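Students wanted for the autumn round of the Huneo robot arm project

The robotics club at Skaltport is looking for four new members to join the Huneo project. We teach a simulated robot arm to pick up small things from a table and put them where they belong. You do not need to know robots already, but you should have written some code and not be afraid of reading other people's code.

The group meets on Sunday at 3 in the Werner room. Most of our present work is with mixed tables, where keys lie close to flat or thin objects and the gripper must come down from above without touching its neighbours. 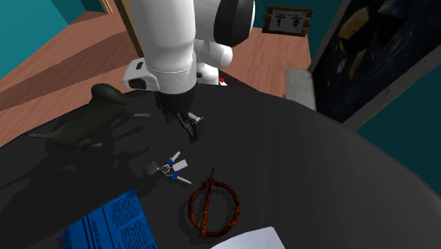 What you will do

You will build new tables in the simulator, write short tasks in plain words ("put the keys on the dish") and check the recordings when a grasp has failed. We have over 400 recordings waiting for somebody to look at them, so patience is welcome. Each member also takes care of one camera view – the same table can look very different from another side, and a bunch of keys is easily lost in the shadow of the arm.

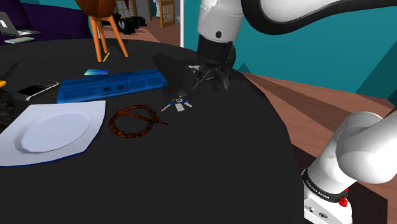
Simulator views: Vikas Dhillon / Huneo project

What we offer

A place at a shared computer, help from older members and a small travel payment of 70 for the whole term. Those who stay until the end may present their work at the Huet student competition.

How to apply

Please write half a page about yourself and give it to Consuelo Iglesias before the end of August. A link to your code is useful, but not obligatory.

This website uses cookies to improve your visit. Accept all | Settings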